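Keeping a mantel garland from drying out before the holidays?

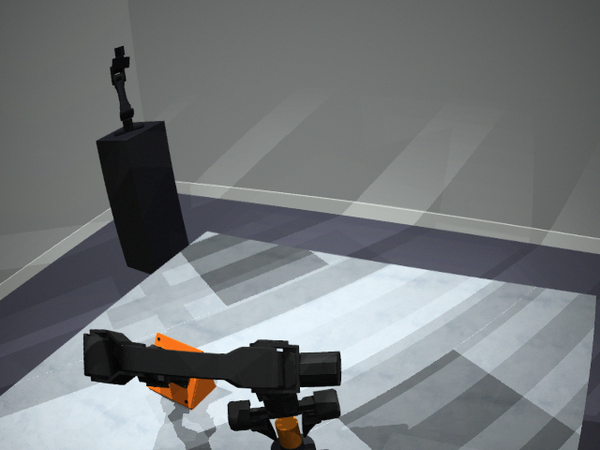

Black against a pale blue-white floor panel, computer rendering

Posted by Janaka Seneviratne

I bought a fresh cedar garland from Sullwood last November and it was crispy in 9 days. Needles everywhere, all over the rug! I'd love to hang real greenery on the mantel again this year, but I can't spend that kind of money on something that drops before my in-laws show up. We do use the fireplace most evenings. Is there a trick to it, or should I just go fake?

944 views · 3 comments

Cosmin Toma

Soak it first. I put mine in the bathtub overnight in cool water, then shake it off outside and let it drip on the porch for an hour or so. After that I mist it every morning while the coffee's going. Cedar does better than pine for me, and I hang it on Thursday if guests are coming for the weekend — no earlier. With a fire going every night, though, I'd move the whole thing to the stair rail. Dry greens that close to the heat make me nervous, and you can still put candles (the battery kind) and some pinecones on the mantel.

12 likes

Gediminas Vaher

fake. had the same one for years, looks fine

2 likes

Édgar Ccori

I do half and half! A cheap faux garland as the base, wired down so it stays put, and then I tuck in fresh clippings from the yard and swap out whatever looks tired. Magnolia leaves are great because they dry nicely and keep their shape. Mine goes over the dining room doorway, well away from the stove.

5 likes · Share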